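**Ticket 288: Pletarine coaster leaving gray fuzz on white tabletop**
Opened 22nd August by Sigita Rebane
Status: still open, kind of

Okay, so I love these round gray coasters (the Pletarine ones, they go with everything!) but mine has started leaving little bits of fuzz on my white table, and then the fuzz sticks to the bottom of whatever cup I put down next. It's been going on since June. I've already tried a lint roller, which got a lot off the top and did nothing for the edge.

Second try: hand wash in cool water with a drop of dish soap, pressed in a towel, dried flat overnight. Much better on top, but the rim still sheds if I rub it with my thumb. I went over it with a fabric shaver too, very gently, and only on one side so I can compare.

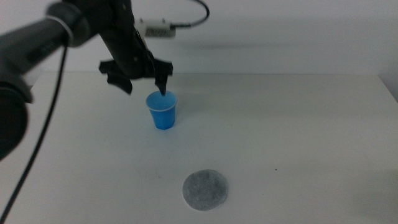 Can the coaster go in the washing machine instead?

Only in a mesh bag on the cold cycle, and keep it out of the dryer, where it could shrink or curl up at the edge.

I haven't been brave enough for that yet. Next I'm going to trim the loose fibers with nail scissors and use it for a week with just a plastic cup, no hot mugs, wiping the table every night so I can tell old fuzz from new. If it's still shedding after 5 days I'll ask for a replacement and add the reply to this ticket.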